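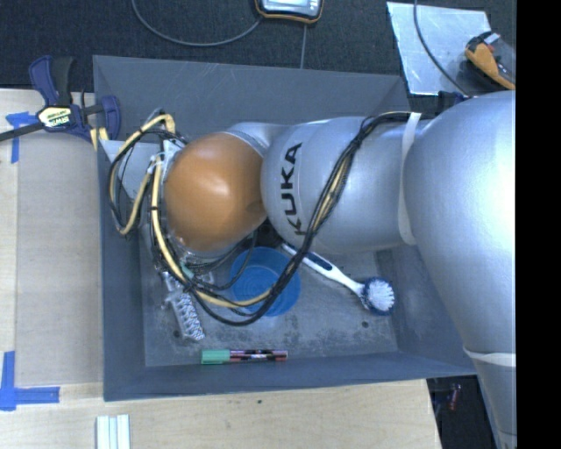 Week 6 handout: Sizing up a bin-picking kit before you buy
Course notes by Nidia Ñahui

Welcome back, everybody, and thank you for the lively discussion last time (I have never heard so many opinions about suction cups before lunch!). This week we look at the Zollimton picking kit, a package sold for arms people already own. You get a gripper, the software, and a year of phone support, and you bring the robot and the bin yourself.

Please read the quote in the course folder before class. The price is 1278 a month on a 12-month lease, and the lease includes one spare set of fingers. Stubbs, the other seller we will talk about, wants everything paid up front and charges separately for training, so the two offers are harder to compare than they look. Do try, though, and bring your arithmetic.

What to ask the seller

Ask which objects were used for the tests, and ask for the list in writing. A bowl, a long-handled scrub brush and a marker make three very different jobs for the same pair of fingers: the bowl has a rim and a hollow, the brush is heavier at one end (at least mine at home is), and a marker lies low on the floor of the bin and likes to roll. A success rate measured on boxes tells you very little about any of them.

Ask about cables and tubing too. When they run along the outside of the arm, somebody has to tie them down and leave enough slack for the wrist to turn, and I would want to know whether that afternoon of work is in the quote. Ngaio Tipoki, who is visiting us in September, has promised to bring her own setup checklist, and it is a good deal longer than mine.

Last, ask how the bin is held. Clamps and tape on a tabletop are fine for a trial, but a permanent cell needs something sturdier.

For next week

Plan a trial of 1000 picks with objects of your own choosing, and write one page on how you would record a miss, a drop and a double pick. Pairs are welcome.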